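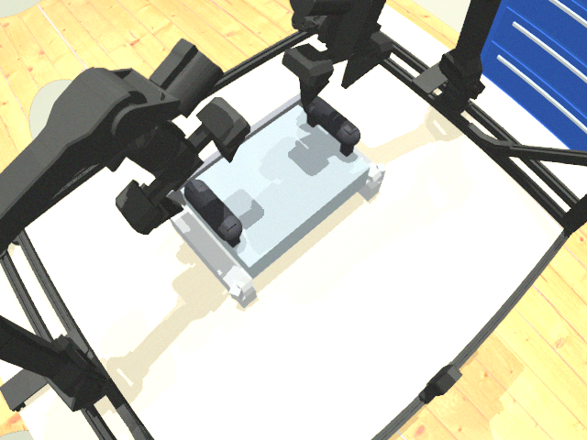
Pale blue tray, two dark grey cylinders, black arms either side of the business.

March, half past nine at night

Fingers sore, kitchen a tip, could not be happier. The top is finished! All 412 hexagons, the last one sewn in just after tea with the radio on, and I went straight upstairs and laid the whole thing over the spare bed so I could stand in the doorway and look at it. Then I went down and made toast and came back up and looked at it again.

It is wonky. There is a run near the bottom left where I must have been tired, the points don't meet and one of the greens is on the wrong side of its neighbour. I had my unpicker out and then put it back in the tin. Elvia would say leave it, and I'm leaving it.

I keep thinking of the first evening at Gandby, when I couldn't fold a paper template without the fabric sliding off it. Elvia Varela sat next to me and did three while I did half of one, chatting all the time about her tomatoes. She hardly looks down. She showed me how to catch only the folded edge and never the paper, a tiny bite of thread each time, and I went home and did it wrong for a fortnight. Then one night it simply came right. I love that about sewing by hand, the way it gets into your fingers when you have stopped fretting about it.

The fabrics, for the record, before I forget where they came from. The brown stripe is Dad's pyjamas. The small blue flowers were the curtains in the back bedroom at the old house (faded on one side, so I used both the faded and the bright). The mustard I bought. The dark red is from the bag Margus brought round when he cleared his mother's cupboards, lovely heavy cotton that frayed like mad but was worth all the swearing. I used the last usable scrap of it in the middle flower and there is nothing left but threads, which are still all over the stairs.
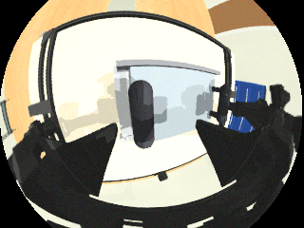
The border has been going round my head all week, and I think I have it at last. I had been set on one wide band of navy, very plain, until I tried it pinned along one side and it looked like a picture frame from a dentist's. So now I want two dark strips with a very thin pale one running between them. It's the same idea as the ribbed black edging that arches over that big cream-white panel, with a thinner, paler line between the dark ones, and it looks so crisp next to all that cream! Mine would have to go round square corners, so no arches for me, but the middle of the quilt is mostly cream as well and it ought to hold everything in without shouting. The pale strip will be a pig to keep straight. I'll tack it first. I always say I'll tack it first.

I worked out the cutting on the back of the gas bill. The strips come out of the navy with a bit over, if I join them on the slant and don't make a mess of the first cut. Backing is the old flannel sheet, washed twice now, and very soft. Wadding I still have to get. Margus Paju says his sister swears by wool, and I do like the thought of it, but it costs more and it needs careful washing, and this is meant to be a quilt that gets dragged on to the sofa and has crumbs dropped on it. Cotton, then. Probably. I shall go and feel them both and see which one I come home with.

Elvia has offered her big table for the layering, with the leaves out, and her Lill to hold the corners. Lill is nine and has strong views on safety pins. She wants them all facing the same way and I think she's right.

Then the quilting itself. I can't stop drawing it! Last night it was plain lines following the hexagons, tonight it's big loose curves right across, ignoring the patches altogether. I tried a bit of curve on a spare square with the thick cream thread and it puckered up beautifully, all shadows and little hills. My stitches are long and uneven on the back and fairly decent on the front. Must get a better thimble, the one I have spins round.

Quarter past ten now. Pricked my thumb on a pin in the carpet on the way to bed. Must remember to ask for the leftover navy thread back from Elvia, and to ring about the boiler.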